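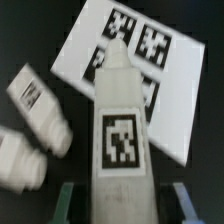

Bradumach teleop leader arm, 4 weeks in. Paid 1,585 for the arm plus the Sustard marker sheets, no regrets so far. Setup took me an evening, mostly cabling. Lag is low enough that you stop thinking about it and the grip trigger has real travel, so you can ease onto a part. The pale bottle thing with the marker label on its front is a good test, narrow neck, wide body, and I get it between the fingers by the body pretty much every try now. Wrist joint is stiff tho, hand gets sore after 60 demos or so.

Cons: software. Replay tool crashed twice, lost a whole session. Export is slow. Manual is teh worst, go read Ngọc Trương's notes instead.

4 stars. Would buy again, want a softer wrist.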